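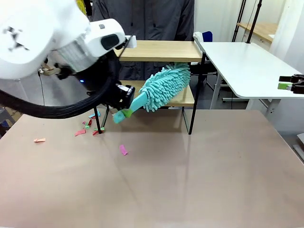 종이 조각은 위에서부터 내려온다
Zuvora 종이 공방의 정리 담당 Ilir Leka와 나눈 이야기

Clerstead에 이사 온 뒤에 저는 종이 공예 수업을 한 번 들었습니다. 카드를 한 장 만드는 수업이었는데, 제 카드보다 수업이 끝난 뒤의 방이 더 기억에 남았습니다. 책상에도 의자에도 제 양말에도 색종이 조각이 있었습니다. 그때 한 남자가 청록색 먼지떨이를 들고 들어와서 아무 말 없이 선반의 맨 위부터 털기 시작했습니다. 그 사람이 Ilir Leka 씨입니다. 저는 지난 11월에 다시 공방에 가서 청소에 대해서 묻고 싶다고 말했고, 그는 조금 놀란 얼굴로 "종이접기가 아니고요?" 하고 물었습니다.

우리는 월요일 오전에 만났습니다. 월요일에는 수업이 없고, 그는 이날 선반을 전부 정리합니다. 공방에는 선반이 22개 있습니다. 벽에 붙은 것도 있고, 작업대 위에 올려놓고 쓰는 작은 것도 있습니다. 그는 벽에 붙은 큰 선반보다 작업대 위의 작은 선반이 어렵다고 합니다.

"큰 선반에는 물건을 한번 두면 오래 둡니다. 작은 선반은 하루에도 여러 번 손이 갑니다. 풀을 올려놓고, 다시 내리고, 접은 것을 말리려고 또 올려놓습니다. 그때마다 소매에 붙어 있던 종이가 선반에 떨어집니다. 사람들은 가위 옆에만 종이가 떨어진다고 생각하는데, 저는 종이를 제일 높은 판에서 제일 많이 봅니다."

그가 좋아하는 것은 나무판이 두 장이고 다리가 검은 금속으로 된 이단 선반입니다. 아래쪽 판 밑이 비어 있어서 떨어진 조각이 보이기 때문입니다. 예전 공방에는 바닥까지 막힌 상자 모양의 선반을 썼는데, 그 뒤에서 두 해 전의 수업 재료가 나온 적도 있다고 합니다. 금색 종이였고, 그는 그것을 아직 서랍에 가지고 있습니다.

빗자루를 먼저 들지 마십시오

청소의 순서를 물었을 때 그는 종이에 그림을 그려 주었습니다. 위의 판, 아래의 판, 책상, 바닥이었습니다. 화살표는 전부 아래를 향했습니다.

"처음 오는 직원은 책상부터 닦습니다. 책상이 제일 넓고, 손님 눈에 제일 먼저 보이니까 그 마음은 압니다. 그런데 책상을 다 닦고 선반을 털면 책상을 또 닦아야 합니다. 저도 첫 달에는 그렇게 했습니다. 같은 책상을 하루에 세 번 닦았습니다."

저는 집에서 늘 책상부터 닦는다고 고백했습니다. 그는 웃지 않고 고개를 끄덕였습니다. 그다음에 제 손에 먼지떨이를 주고, 선반의 왼쪽 끝에 서 보라고 했습니다.

먼지떨이의 머리는 짧고 통통한 극세사 가닥이 빽빽하게 달린 종류입니다. 공방 사람들은 이것을 '애벌레'라고 부릅니다. 그는 깃털로 된 것을 싫어합니다. 깃털은 먼지에는 괜찮지만 종이를 날린다고 합니다. 극세사 가닥은 조각을 밀어 주고, 아주 작은 것은 가닥 사이에 넣어 데리고 갑니다.

"털지 말고 미십시오. 한국말로는 먼지'떨이'라서 다들 떱니다. 이름이 나쁩니다. 판 위에 머리를 눕히고, 손잡이는 낮게 잡고, 앞으로 천천히 당깁니다. 손목은 거의 쓰지 않습니다. 팔꿈치로 합니다."

저는 손목으로 했습니다. 작은 분홍색 종이가 날아서 제 공책 위에 앉았습니다. 그는 그 종이를 집지 않고 기다렸고, 저는 처음부터 다시 했습니다. 두 번째에는 천천히 당겼더니 종이가 판의 앞쪽 모서리까지 와서 책상으로 떨어졌습니다. 떨어지는 것은 괜찮다고 그가 말했습니다. 떨어진 것은 다음 순서에서 모으면 되기 때문입니다.

어려운 곳은 판과 다리가 만나는 곳입니다. 다리 바로 옆에는 조각이 모여 있기 쉽고, 머리가 굵은 먼지떨이는 거기에 잘 들어가지 않습니다. 그는 이럴 때 머리의 끝만 써서 다리를 따라 위에서 아래로 내려옵니다. 위쪽 판은 양쪽 끝에 금속 틀이 올라와 있어서, 끝에서 끝까지 한 번에 지나갈 수도 없습니다. 그래서 그는 틀의 안쪽에 먼지떨이를 먼저 붙이고 거기에서 가운데로 나옵니다.
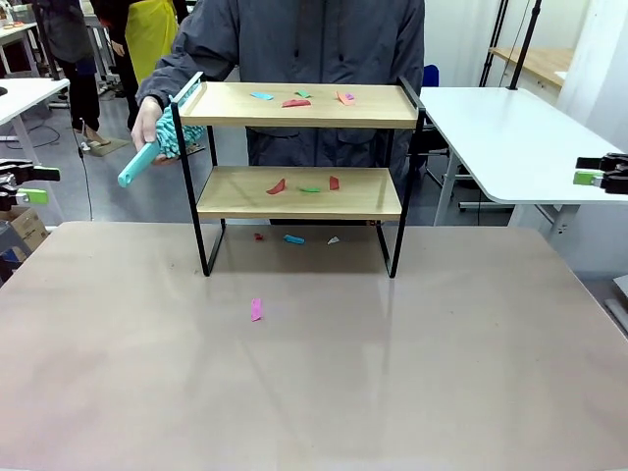 "왼쪽 끝을 먼저 끝내면 마음이 편합니다. 가운데부터 시작하는 사람은 양쪽 끝으로 종이를 보내고, 그러면 종이가 틀 밑에 들어가서 나오지 않습니다. 구석에서 나오는 방향으로 하십시오. 저는 직원들에게 이것 하나만 여러 번 말합니다."

서는 자리에 대해서도 물었습니다. 그는 대개 선반의 뒤에 섭니다. 저는 앞에서 하는 것이 자연스럽다고 생각했는데, 그의 말로는 뒤에 서면 판의 뒤쪽 가장자리가 몸에 가까워서 숨은 조각이 잘 보인다고 합니다. 앞에 서서 볼 때에는 위쪽 판에 놓인 물건이 뒤쪽을 가립니다. 물론 벽에 붙은 선반은 뒤에 설 수 없습니다. 그것은 그냥 발판에 올라가서 한다고 했습니다.

색이 있는 것은 쉽습니다

공방은 한 달에 색종이를 2,000장 씁니다. 저는 이 숫자를 듣고 쓰레기의 양을 생각했지만 그는 색을 먼저 이야기했습니다.

"빨간색과 분홍색은 고마운 색입니다. 멀리에서도 보입니다. 초록색도 나무판 위에서는 괜찮습니다. 제가 제일 무서워하는 색은 흰색하고 살구색입니다. 우리 작업대는 색이 연한데, 거기에 살구색 종이가 떨어지면 낮에는 찾고 저녁에는 못 찾습니다. 그래서 연한 색을 쓴 날에는 불을 하나 끄고 옆에서 빛이 오게 합니다. 종이에 그림자가 생기면 보입니다."

조각의 모양도 문제가 됩니다. 가위로 자른 것은 납작해서 책상에 붙어 있고, 손으로 찢은 것은 가장자리가 일어나서 먼지떨이에 잘 걸립니다. 아이들 수업에서는 주로 손으로 찢습니다. 그래서 그는 아이들 수업이 끝난 방을 더 좋아한다고 했습니다. 아이들이 찢은 종이는 크기가 전부 다르지만 줍기에는 편합니다. 어른들은 가위를 잘 쓰기 때문에 실처럼 가는 조각이 나오고, 그것은 극세사 가닥에 감겨서 손으로 하나씩 빼야 합니다.

도구는 많지 않았습니다. 먼지떨이 네 개, 손빗자루, 작은 쓰레받기, 마른 수건, 그리고 Zalto라고 부르는 납작한 나무 주걱이 있었습니다. 저는 Zalto가 이탈리아 말인 줄 알았는데, 시장 근처에 있는 Delić 철물점에서 만드는 물건의 이름이라고 합니다. 풀이 묻은 종이가 판에 붙었을 때 이 주걱을 씁니다. 쇠로 된 것은 나무판에 줄이 생겨서 쓰지 않습니다.

"젖은 수건은 마지막입니다. 종이가 남아 있을 때 젖은 수건을 쓰면 색이 나옵니다. 특히 빨간색이 나옵니다. 저쪽 벽의 셋째 선반에 분홍색 자국이 있습니다. 그것은 제가 했습니다."

저는 가서 보았습니다. 자국은 작은 동전만 했고, 그 위에 풀 통이 놓여 있었습니다.

먼지떨이를 씻는 일

먼지떨이도 더러워집니다. 저는 이 질문을 준비하지 않았는데 그가 먼저 말을 꺼냈습니다. 사람들이 더러운 먼지떨이로 깨끗한 선반을 만지는 것이 그에게는 제일 이상한 일이라고 합니다.

먼저 비닐봉지 안에 머리를 넣고 봉지의 입을 손으로 잡은 다음 흔듭니다. 떼어 낼 수 있는 것은 이때 거의 떨어집니다. 남은 조각은 손가락으로 가닥을 벌려서 뺍니다. 그는 라디오를 들으면서 이 일을 하고, 한 개에 10분을 쓴다고 했습니다. 그다음에 미지근한 물에 세제를 조금 넣고 누릅니다. 비비면 가닥의 고리가 풀어집니다. 짠 다음에 머리가 아래로 가도록 걸어 둡니다. 섬유유연제는 넣지 않습니다. 한 번 넣은 적이 있는데, 그 후 한 달 동안 종이가 가닥에 붙지 않고 미끄러졌다고 합니다.

"하루에 다 마르지 않습니다. 여름에는 마릅니다. 11월에는 이틀을 봅니다. 그래서 네 개가 필요합니다. 처음에 저는 두 개만 사 달라고 했고, 그것은 제 계산이 틀렸습니다."

손잡이에 색 테이프를 감은 것도 몇 개 있었습니다. 테이프가 있는 것은 종이에만 쓰고, 없는 것은 창틀과 전등의 먼지에 쓴다고 했습니다. 창틀의 먼지는 기름기가 있어서 나무판에 옮기면 곤란합니다.

버리지 않는 조각

모은 조각이 전부 쓰레기가 되는 것은 아닙니다. 쓰레받기에 모인 것을 그는 큰 쟁반에 붓고 손으로 한 번 넓게 폅니다. 손톱보다 큰 것은 유리병에 들어갑니다. 병은 색깔별로 있지 않고 그냥 섞여 있습니다. 예전에는 색깔별로 나누었지만 그렇게 하면 점심을 못 먹었다고 합니다. 이 병은 모자이크 수업에서 다시 나옵니다. 지난번 모자이크 수업에는 32명이 왔고 병이 모자랐습니다. 그래서 그날은 새 종이를 찢어서 썼다고 말할 때, 그는 조금 아까워하는 표정이었습니다.

손톱보다 작은 것과 먼지가 섞인 것은 버립니다. 풀이 묻은 것도 버립니다. 반짝이가 묻은 것은 어떻게 하는지 물었더니, 공방에서는 반짝이를 쓰지 않는다고 짧게 대답했습니다. 수업 안내문에도 그렇게 쓰여 있습니다. 그 문장은 그가 써 달라고 부탁한 문장입니다.

그는 전에 도서관에서 책을 정리하는 일을 했습니다. 책장의 먼지와 공방의 종이는 많이 다르냐고 물었습니다.

"도서관에서는 먼지가 조용히 옵니다. 아무도 만들지 않는데 있습니다. 여기에서는 사람이 만듭니다. 누가 무엇을 만들었는지 조각을 보면 조금 압니다. 초록색이 가늘게 나오면 줄기를 자른 것입니다. 둥글게 휜 빨간색이 나오면 꽃잎이고요. 수업을 보지 않아도 오늘은 꽃이었구나, 합니다. 틀릴 때도 있습니다. 지난주에는 꽃이라고 생각했는데 물고기였습니다."

정리하는 데 걸리는 시간은 수업마다 다릅니다. 카드 수업은 짧고, 모빌 수업은 깁니다. 모빌은 천장에 매달아 보기 때문에 조각이 높은 곳에서 떨어지고, 사람들의 머리카락에도 들어갑니다. 그는 모빌 수업이 끝나면 문 앞에 서서 사람들에게 어깨를 한 번 털고 나가 달라고 부탁합니다. 손님에게 그런 부탁을 하는 것이 처음에는 부끄러웠지만 지금은 손님들이 먼저 와서 등을 돌린다고 합니다.

집에서도 선반을 이렇게 정리하는지 저는 마지막으로 물었습니다. 그는 집에 선반이 하나밖에 없다고 했습니다. 위에는 라디오가 있고 아래에는 신발이 있습니다. 신발을 위에 두면 안 되느냐고 딸이 물었는데, 흙도 아래로 떨어지니까 안 된다고 대답했다고 합니다.

이야기를 하는 동안에 제가 밀어서 떨어뜨린 조각들은 책상 위에 그대로 있었습니다. 그는 손빗자루를 저에게 주었습니다. 뒤쪽에서 앞쪽으로 쓸고, 쓰레받기는 책상의 가장자리보다 조금 낮게 대라고 했습니다. 저는 그렇게 했고, 분홍색 하나를 바닥에 흘렸습니다. 바닥은 그가 오후에 한다고 했습니다.

Zuvora 공방의 정리 방법은 수업을 듣는 사람이면 누구나 배울 수 있습니다. 수업이 끝나고 남아서 같이 하면 됩니다. 따로 신청하는 종이는 없습니다.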